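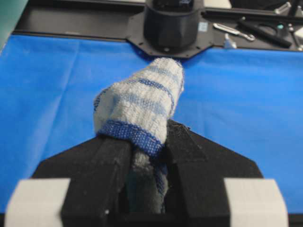 Salim Mrema
Towels, a thread. I've been through the linen cupboard and changed how I fold, roll and store everything in it. Notes follow, mostly so I don't have to work it out again.

2/ The cupboard is 14 inches deep on every shelf. A bath towel folded in thirds and then in half sticks out past the edge, so the door never quite shuts. I put up with that for years.

3/ Rolling fixes the depth problem but costs you height. A rolled bath towel is a fat cylinder and you can't stack more than two layers before the top ones start wandering. Hand towels roll much better.

4/ Method for hand towels: lay flat, fold in half lengthwise, smooth it out, roll from the short end. Start with the hem you don't want to see. The other hem ends up on the outside and holds its shape a bit better if it has a woven band.

5/ That woven band is called a dobby border, if you're shopping and want the word. Flat weave, no loops. It often shrinks at a different rate from the terry on either side, which is why old towels get a waist.

6/ You can pull some of the waist out. Take the towel from the washer, grip both ends of the band and stretch it sideways, firmly, before it goes on the line. Works on mild cases. The Osberg bath sheets are beyond help.

7/ Work on a cloth. I spread a plain blue one over the table before folding. Pale terry sheds, and on a solid colour you can see the lint and pick it up. On bare wood I was just moving it around.

8/ Striped towels are easier to fold square than plain ones. The stripes are a built-in guide. If they don't line up at the edge, the fold is off and the roll will cone out at one end.

9/ Coning is the main fault with rolls. Cause is nearly always uneven tension: one hand pulling harder than the other. Unroll to the point where it goes wrong and start again from there. No need to go back to the beginning.

10/ How tight? Tight enough to hold when picked up by one end, loose enough that you can push a thumb into it. Very tight rolls flatten the loops and the towel feels like cardboard for the first minute of use.

11/ Don't roll anything even slightly damp. The centre stays damp long after the outside feels fine. I had one Lurnach hand towel go sour on a middle shelf in June and it took two hot washes to get the smell out.

12/ Frayed ends: trim, don't pull. A pulled loop on terry runs along the row. Snip it level with the pile and leave it. Fraying at the hem needs a line of zigzag stitch, and sooner is better.

13/ Fabric softener: stopped using it. It coats the loops and the towel pushes water around your back. Half the usual detergent and an extra rinse has done more for the older ones than any product.

14/ On weight. The Banano set is 100% cotton and light enough to dry on the rack overnight. The Nyanda ones are heavier and nicer and take until the following afternoon in winter. I reach for the Banano ones far more often.

15/ Current layout, top to bottom: spare bedding, bath towels (folded, long edge facing out), hand towels (rolled, ends facing out), face cloths in a shallow tray, rags. Rags used to be on top, where I had to get the step stool every time something spilled.

16/ Retired 7 towels to the rag shelf. Cut the hems off first. The hem dries slowest and leaves a streak on glass.

17/ Someone asked about ironing them. No. A good shake at each end before hanging lifts the pile, and that's all the finishing they get here.

18/ The door shuts now. Fitted sheets are next and I have no method for those yet. Suggestions welcome, diagrams preferred - I've already tried the one where you tuck the corners into each other.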